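Drummond building: wall painting finished on ground floor
Jul 18, 2024

Painting of the ground-floor workrooms in the Drummond building at Rarnbridge is complete. The contractor, Stutari, handed the rooms back on Tuesday evening. Total wall area covered was 788 square meters, in five rooms.

The old surface was a cream gloss over several earlier layers. It had begun to lift near the window openings and behind the radiators. Loose paint was scraped back to sound plaster, cracks were cut out and filled, and the whole area was sanded and washed down before priming. One coat of primer and two finish coats were applied by roller, with brush work at the corners and along the baseboards.

The finish color is a teal green, mixed to order by Predow. It replaces the cream on the walls only. Ceilings and door frames keep their present color and will be looked at again when the lighting is changed. The paint has a low-sheen finish, chosen to cut down glare on the work surfaces in the afternoon. 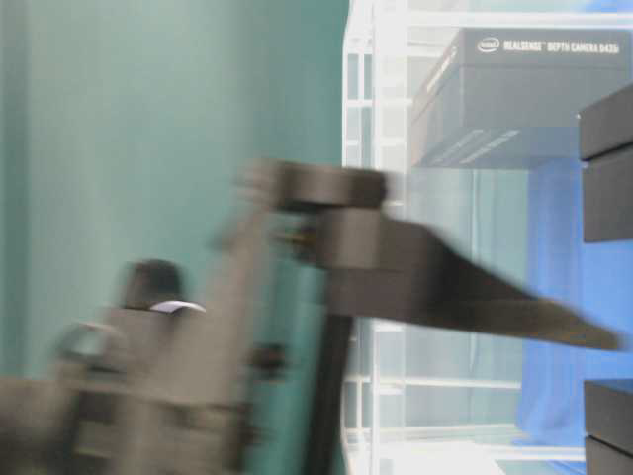
One reader wrote in to ask why the green was picked over a plain light gray, adding that a darker wall takes more light out of a room and that the north side was dim enough already. The same message asked if the paint would stand up to regular wiping, as the cream gloss had done.

On the first point, a gray sample panel was put up next to the green in the north room in the spring. Users of the room preferred the green, and light readings taken at bench height met the building's own standard with both panels. On the second, the product is rated as washable but should not be scrubbed or cleaned with solvent for the first month. Marks can be taken off with a damp cloth and mild soap.

Each room was kept closed for 48 hours after its last coat. Shelving may now go back against the walls, with a gap of at least an inch for air flow. Tape, hooks and adhesive strips should stay off the new paint until the end of July.

Materials for touch-up work came to $498 and are billed to the building account. Spare paint is stored in the basement, labeled by room. Requests for repairs go to the Drummond front desk.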